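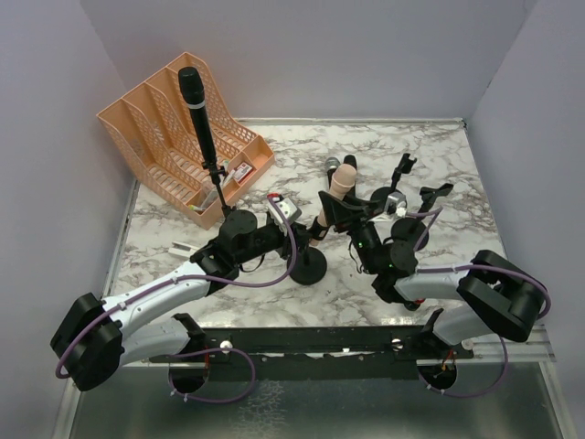 About us

Westarcombe Language School teaches English and Spanish to adults. We opened in October with one classroom above a bakery and a single evening group. The school now has about 140 students across the year, and we have moved twice to fit them in.

Severino Mateos started the school and still teaches the Spanish beginners. He had worked as a translator before that, mostly on contracts and manuals, and wanted a job with more talking in it.

How we teach

Groups have no more than 10 people. Lessons last 60 minutes and are held in the language being learned from the first week, with a printed sheet in your own language to take home. We use our own course notes - the published books we tried moved too fast for people who work full time.

There is a short speaking test before you join. It has no pass mark and helps us put you in the right group. If the group turns out too easy or too hard, tell the office and we will move you at no charge.

Courses run for 5 weeks. You can take one and stop, or carry on to the next level. Most of our English students stay for at least three courses.

Work with employers

We also teach at people's workplaces. Lallard has sent its new warehouse staff to us for English, and we run a lunchtime Spanish group for the sales team at Notska. Workplace lessons can be built around the words people need for the job, such as delivery notes, phone calls or safety notices.

Visiting

The office is open in the afternoon and early evening. Ring the bell marked Westarcombe and come up to the second floor. There is a lift at the back of the building - ask when you ring and someone will come down.

Page updated December 29, 2025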